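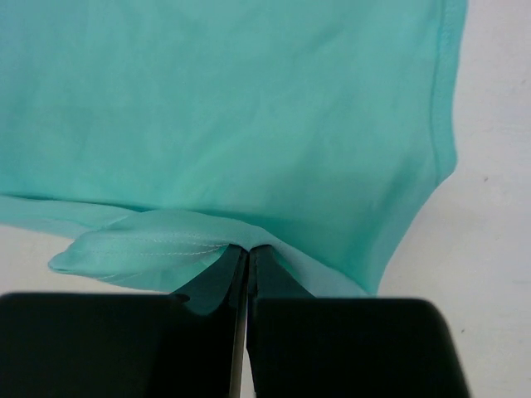
The best part of a wedding, if you ask me, comes somewhere between the cake and the first proper dance, when the old people have found their chairs and the children have gone feral under the tables. I have been to a good many weddings and I can hardly tell you what anybody ate. But I can tell you who sang, who sulked, and which band played the slow one too early.

So when my niece asked me to help find music for hers, I said yes before she had finished the sentence (I do that) and then spent most of November listening to strangers play Stevie Wonder down the telephone. If you are planning a wedding yourself, perhaps some of what I learned will save you a few evenings.

We started with a list of 2 bands and a string trio. The first band, Vurnden, were lovely people with a brass section, and I wanted them very badly indeed until we measured the room. The barn at Esteo has a low ceiling and a stone floor, and a trumpet in there would have taken the icing off the cake. Do go and clap your hands in the middle of your venue before you book anyone. You will feel silly, but you'll know at once whether the sound dies away nicely or comes back and hits you on the ear.

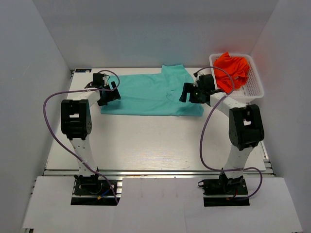 The trio was another matter. Yolotzin Ocampo plays the violin and does all the arranging, and she was the first person to ask what the couple listened to in the car. Not what they wanted for the aisle, mind you, which is a question that makes everyone go stiff and say Pachelbel. My niece said it was mostly sea shanties and one Dolly Parton album, and within the week we had a recording of "Jolene" for two violins and a cello, which is perhaps an odd choice for walking towards your husband, but my goodness it was pretty. She charges £350 for the ceremony and an extra hour of drinks, and the arrangement came with it.

For the evening we went with Bonifacio Montoya and his dance band, who asked £622 for two sets and their supper. Please don't forget the supper! I heard from more than one musician this autumn about being handed a packet of crisps in a corridor, and people who have been fed play with far more heart.

Then there is the matter of the list. Couples hand over enormous lists of songs, every one of them dear to somebody, and the poor band has to learn them all and play them in an order that makes no sense on a dance floor. My niece's ran to four pages. I suggested she pick five that mattered and let the band get on with the rest, and there was a bit of a silence in the kitchen, I can tell you.
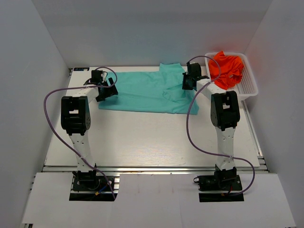
Sebastian Buzatu thinks even five is too many. He told me that he asks for the first dance, the last dance and one song the couple never want to hear, and that the third answer is the one that gets him out of trouble. He once played a certain party tune in the second set without knowing it had been the favourite of the groom's former fiancée, and half the room went out to look at the garden.

My niece's forbidden song took her no time at all to name. Her young man's took a whole evening, and he is still wavering over the one with the hand movements, so we have put it down in pencil.

We have yet to settle who will play between the speeches and the dancing. My brother-in-law has offered his accordion. He is a dear man and he knows four tunes, and I have asked Bonifacio whether the band might possibly start a little earlier.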